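Project Clukora - Interim Report
Teaching a gripper to tidy by hand demonstration
Thu 17 October

1. What we set out to do

Get a policy that picks small household things off the floor and drops them in a tray. No code for each object, just people showing it. The module brief gave two options, remote control of the arm in the lab or a hand-held gripper you carry about. We tried both. Most of this report is about the hand-held one as that's where nearly all the usable data came from.

2. Remote control (weeks one to three)

Used the Tiridine arm with the joystick box. Slow. A single pick of a marker took ages and everyone in the group drove it differently, one of us always came in from the side. Lag on the video link made people stop and wait before closing the fingers, and that pause ended up in the recordings. We got 41 demos, threw out the ones where the object got knocked away, kept the rest for comparison only.

Also the lab bench is flat, clean, evenly lit. Not much like a house.

3. Hand-held gripper

Switched to the hand-held gripper after that. Same finger shape as the one on the arm, foam pads on the inside faces, camera looking down past the fingers. You squeeze, it closes. Anyone can learn it in a couple of minutes, and you can take it home, so we did. Sessions were in living rooms and a kitchen.

Rules we settled on:
- start with fingers open, well clear of the objects
- one object per demo, then back to the start pose
- don't hurry the approach (we all did)
- objects put out again between demos, not in the same places
- leave the rest of the room alone

The living room set is the biggest, 102 demos. Pens, a marker, small bottles, tubes, on carpet with a cardboard tray as the target.
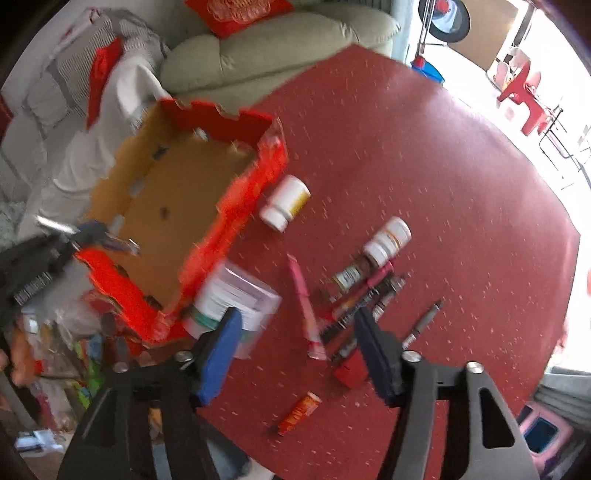 Fig. 1. Gripper view, living room set. Fingers open over the pens, tray on the left.

Carpet was harder than we thought. On the bench the fingertips slide under a pen easily, on carpet they catch. Thin pens were the worst, specially when lying close together. Bottles on their side fine if you come at them across the short way. The speckled pattern may also be bad for the tracking but we havent tested that seperately so can't claim it.

Motion blur is a problem too. Fast wrist turns smear the edges of the tray and the pose estimate jumps. We now drop any demo where it jumps more than 2 cm between frames.

4. Training

Trained on the hand-held sets only, then on hand-held plus the joystick demos. Ran both on the lab arm, 50 trials each, same objects, piece of carpet taped to the bench. Mixed version was worse, it copied the pause before closing. Hand-held only got the object up more often but missed the tray when it started far to one side. Full table goes in the appendix once the Skisden logs are exported, two of the files won't open at the moment.

5. Problems / still to do

- wide lens bends things near the edges, calibration needs redoing
- left handed demos not labelled as such, need to go back through
- more demos starting far from the tray
- kitchen set is too small, repeat it at the Cuesta Road house
- decide if the joystick data is worth keeping at all

Final report due in December. The plan is to have the new demos recorded by reading week and retrain once after that, there's no time for two rounds.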